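Luik公寓洗衣房安全检查表（附逐项说明）

检查日期：6月9日
地点：Fulis街683号，地下一层洗衣房及隔壁叠衣间
检查及填写：Heino Eglītis
张贴处：洗衣房门内侧，另有一份夹在前厅的蓝色文件夹里

各位邻居好。上一份检查表是一月份写的，当时有几位跟我说，光看“合格”“待处理”这几个字，不知道我到底看了什么，也不知道自己平时能帮上什么忙。所以这一回我索性多写几句，每一项后面都附上说明，啰嗦的地方请多担待，赶时间的话只看“结果”那一行也够用了。洗衣房是大家天天要进进出出的地方，水、电、热气、棉絮全挤在一间没有窗户的屋子里，平平安安用了这么多年，靠的就是每个人顺手多看一眼，我心里一直很感激。

第一部分 电源与插座

1. 墙面插座有无松动、发黄、烧焦痕迹
结果：合格
说明：所有插座都拆下面板看过，里面的接线干净，没有变色。靠门口那个插座从前老是插不紧，一月份换过以后到现在都很牢。要是您拔插头的时候觉得插头烫手，哪怕只是有一点点烫，请先别再用那个插座，给我留张字条，写清楚是哪一个就行，不必自己动手去拧。

2. 洗衣机、烘干机是否直接插在墙上，没有经过拖线板
结果：合格
说明：烘干机用电很大，拖线板真的吃不消。上回有人把熨斗和烘干机接在同一个拖线板上，我知道是因为那天人多、大家都着急，完全能理解，不过以后熨斗请一律用叠衣间窗边那个单独的插座，排队等一等也就几分钟的事，正好还能聊聊天。

3. 漏电保护开关按下测试钮后能否跳闸
结果：合格
说明：按一下就跳，复位也顺畅。测试的时候灯会灭一下，当天在里面洗衣服的邻居被吓了一跳，实在对不住，下次我先敲门打个招呼再按。

4. 电线有无压在机器脚或筐子下面
结果：当场整改
说明：靠里那台洗衣机的电源线被机器后脚压住了一小段，我把机器挪开看过，外皮没有破，已经重新理好，用扎带固定在墙边。洗衣机甩干的时候会自己慢慢“走路”，所以这一项每次都要看，不能因为上次好好的就跳过去。

第二部分 烘干机与棉絮

5. 滤网是否每次使用后清理
结果：需要大家配合
说明：打开看的时候，左边那台Rikden的滤网上积了厚厚一层，灰白色的，摸上去像一块薄毡子。我写这句话一点责怪的意思都没有，刚烘完的衣服热乎乎的，谁都想赶紧抱回家去。可是棉絮特别容易着，滤网一堵，热气排不出去，机器里面就越来越烫，衣服反倒老也烘不干，电费也跟着往上走。清理的办法很简单，把滤网抽出来，用手指从一头往另一头轻轻一卷，整片就下来了，扔进旁边带盖的铁桶里。请不要扔进纸篓。

6. 滤网本身有无破洞
结果：右边那台需更换
说明：边框的一角开了一道口子，棉絮会从那里钻进机器里面去。新滤网已经向Adisik订了，到货之前右边那台先停用，门上贴了黄纸条。我晓得只剩一台烘干机会很不方便，尤其是家里有小宝宝的几户，天气好的时候请尽量用院子里的晾衣绳，我把绳子重新绷过了，现在不会往下塌了。

7. 排气管是否通畅，与墙面的距离是否够
结果：合格
说明：管子拆下来从一头能看到另一头的亮光，里面已经刷过一遍。机器背后到墙的净距离是600毫米，人侧着身子能钻进去，请不要把拖把、纸箱或者备用的洗衣液塞到后面去。外墙那个排气口的小百叶片去年冬天被冰冻住过，这次活动自如，我还是滴了一点油，图个放心。

8. 烘干前的衣物是否按提示分拣
结果：部分做到
说明：沾过食用油、家具蜡或者松节油的抹布和围裙，就算洗过了也不要进烘干机。油渍洗不彻底，烘热了以后堆在一起，是会自己发热冒烟的。这类东西请挂起来晾，晾干以后平摊着放。带橡胶底的小地垫、里面填海绵的垫子也是一样，都不适合烘。 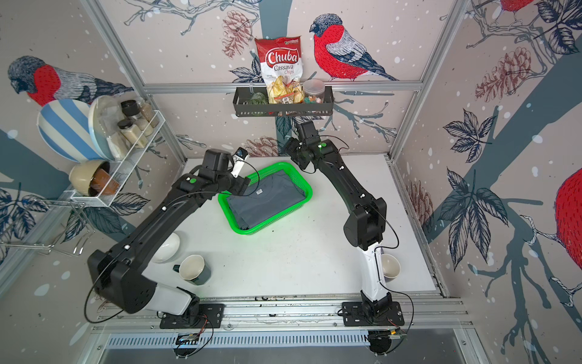
衣服烘好以后，可以先堆在筐里，晚一点再来叠吗？
最好等机器把最后的冷却段走完，再把衣服取出来抖开，放凉了再堆进筐里。刚出机器的厚毛巾和浴袍裹成一团，里面的热散不掉，过很久伸手进去还是烫的。如果您实在要走开，就让衣服留在滚筒里，把门打开一条缝，回来再收拾也不迟。

9. 冷却段有没有被提前中断
结果：请大家留意
说明：两台烘干机在结束前都会吹一阵凉风，显示屏上看着像是已经完了，其实滚筒还在转。经常有人在这时候把门拉开，我自己早些年也这么干过，总觉得是白费时间。可这一段恰恰是很要紧的，请让它走完。

第三部分 水路与地面

10. 进水管有无鼓包、裂纹、渗水
结果：合格
说明：我用干纸巾把每个接头都包着捏了一遍，拿下来都是干的。有一根橡胶管颜色比别的旧一些，弯折的地方摸着偏硬，眼下不漏，不过我打算趁Adisik的人来装滤网时一并换掉，省得半夜里给大家添麻烦。洗完衣服以后请顺手把墙上的水龙头关上，把手横过来就是关。

11. 地漏是否通畅
结果：当场清理
说明：倒了一桶水下去，开头走得很慢，掀开盖子一看，头发和线头缠成了一团，掏干净以后水打着旋儿就下去了。口袋里的纸巾是这里的老冤家，进机器以前请把口袋翻过来摸一摸，硬币、钥匙、孩子们的小石子也常常在里面。上回掏出来的那颗玻璃弹珠还放在窗台的小碟子里，哪位小朋友丢的，欢迎来认领。

12. 地面是否防滑，有无积水
结果：合格，有一处提醒
说明：门槛里面那块防滑垫的角翘起来了，我用双面胶重新贴过。端着满满一筐衣服的时候是看不见脚下的，所以筐子请不要装得高过下巴，多跑一趟总比摔一跤强。有老人家下来洗衣服的时候，哪位年轻邻居正好在，搭把手帮忙端一端，我先替他们谢谢您。

第四部分 温度、洗涤剂与衣物标签

13. 热水实际温度与机器所选程序是否相符
结果：合格
说明：选高温程序测了一次，水温在70度左右，和面板上标的对得上。这个温度洗白床单和抹布很好，洗别的就要小心了。高温程序运行的时候玻璃门会发烫，带小朋友下来的家长请牵着点儿，孩子们最爱把脸和手贴在门上看衣服转圈，我家那个小时候也是这样，一蹲就是半天，叫都叫不走。

14. 洗涤剂与漂白用品的存放
结果：当场整改
说明：架子下层有一瓶漂白水和一瓶除垢剂挨着放，除垢剂是酸性的，这两样一旦混到一块儿会冒出很呛人的毒气，所以我把它们分到了两个柜子里，柜门上也贴了字。另外发现一只汽水瓶，里面装着不知是谁分装的蓝色液体，我已经收走了，是哪位的请来找我。分装可以，但是千万不要用喝饮料的瓶子。

15. 衣物上的洗涤标签是否看过
结果：仅作提醒
说明：这一条不算设备检查，可是每回都有人问，我就一并写在这里吧。领口的那块小标签往往只有牌子和尺码，洗涤说明多半缝在侧边里面，要翻过来才找得到。

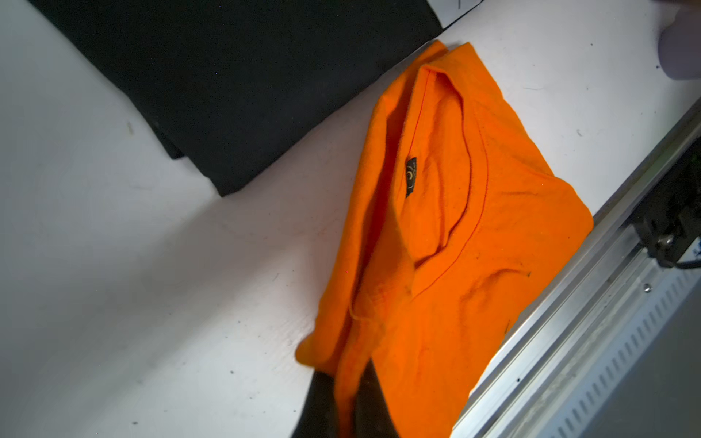
颜色鲜的衣服头几次最好单独洗，或者跟颜色相近的放在一块儿，水温低一点，翻过来洗，正面就不那么容易起球。棉布放久了，上面总会沾些细小的毛屑，用粘毛滚筒滚一滚就好，不必为了这个再洗一遍。叠衣间的抽屉里有公用的滚筒，撕下来的那张粘纸请折好再扔，别贴在桌沿上，我每次靠过去毛衣都要被粘住。

16. 深色与浅色衣物混洗后，滤网和门圈的残留
结果：已清洁
说明：门口那圈灰色的橡胶圈，底下有一道褶，水和棉絮都爱积在里面，日子一长会发霉，闻着有一股潮味儿。我用布裹着手指擦了一圈，擦下来的东西不太好看，就不细说了。洗完以后请把门敞着，让它透透气，把洗涤剂盒也抽出来一点。洗浴巾、绒毯这类爱掉毛的东西之后，下一位若是要洗深色衣服，就得先空转漂一遍，所以掉毛的那一桶最好放在最后洗，既照顾了别人，也省水。黑衣服上的毛屑最显眼，翻过来洗会好很多。领口那一圈罗纹不要用夹子夹着晾，时间长了会被扯得松松垮垮的，搭在横杆上晾就行。

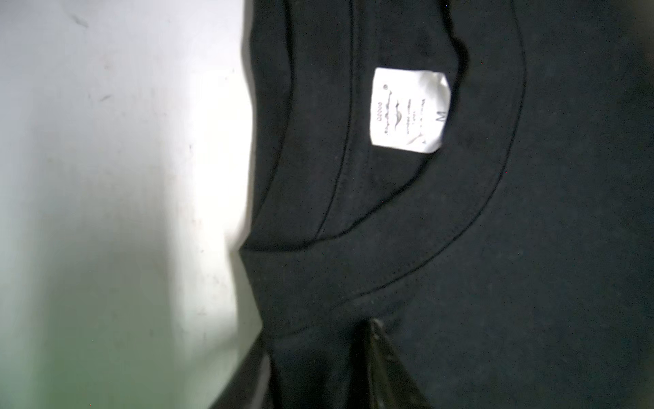 第五部分 消防与出口

17. 灭火器压力、位置与封签
结果：合格
说明：指针在绿区，封签完整，挂在出门的右手边。有人在上面搭过毛巾，我取下来了，洗干净放在失物筐里。万一烘干机里冒烟，请先不要开门，一开门空气进去，火苗可能一下子就窜起来。先按墙上的红色总开关断电，再叫人，然后顺着走廊出去，把门带上。衣服烧坏了还可以再买，人平安出来才是头等大事。

18. 烟雾报警器
结果：合格，电池已换
说明：测试声音很响，楼上也听得清清楚楚。报警器离天花板角落有一段距离，这是有意这样装的，请不要挪动，也请不要因为蒸汽引起误报就把它摘下来。误报了就开门通风，再跟我讲一声，我来想办法。

19. 出口与走廊有无堆物
结果：待处理
说明：走廊里有一辆儿童推车和一个拆开的书架靠墙放着，白天绕一绕就过去了，可是停电的时候走廊一片漆黑，会绊倒人的。我敲过两家的门，都没有人在，已经在上面夹了字条。如果是您家的东西，搬不动请叫我，我晚饭后一般都在家。

20. 应急照明
结果：合格
说明：断电以后马上就亮了，灯罩上的灰擦掉以后亮堂了不少。

待办事项

右边烘干机换滤网，等Adisik送货，装好以后我会把黄纸条撕下来。
偏硬的那根进水管，同一天更换。
走廊堆物，请物主尽快联系我。
叠衣间的熨衣板有一条腿锁不牢，用的时候请先轻轻往下压一压试试，我在找合适的螺丝。

邻居留言与答复

二楼留言：希望晚上也能用烘干机。
答复：我理解上晚班的几位只有夜里才有空，不过夜里机器转着，楼里的人都睡了，真有什么状况没有人能及时发现，所以睡觉时间还是请大家忍一忍。洗衣机可以用到熄灯前，衣服先挂在叠衣间里，我把那边的通风扇开着。

顶楼留言：能不能在洗衣房里放一张椅子？
答复：好主意，我家里正好有一把闲着的木椅子，会放在门后靠墙的位置，不挡路。坐完请推回原处。

一楼留言：铁桶的盖子太难开，手上抱着衣服根本掀不动。
答复：您说得对，我试了一下也觉得费劲，盖沿有一处瘪进去了，已经敲平。还是不好用的话就再告诉我，我去换一个脚踩的。

还有别的想法，请写在门边的本子上，铅笔用绳子拴着，别客气，写多长都行，我都会看的。

Heino Eglītis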